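Ticket: color sorting score is lower than in the first run
Project: Tumano
Component: Plilby planner
Status: open

In March we repeated the sorting test with the same prompt, "put blocks of the same color together". The first run had 20 failures in 159 trials. The second run has 25, although we did not change the planner. I checked the logs and the scoring script marks a group as failed when the two blocks touch.
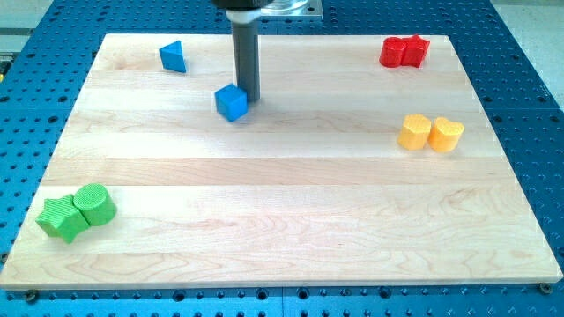
Does the planner need to be trained again?
Retraining can wait until the old trials are scored with the corrected script, as the planner file is identical in both runs.

I changed the contact rule in the script and started the scoring again at 4 p.m. Please do not delete the Usuga logs before it is finished. I will add the new table to this ticket.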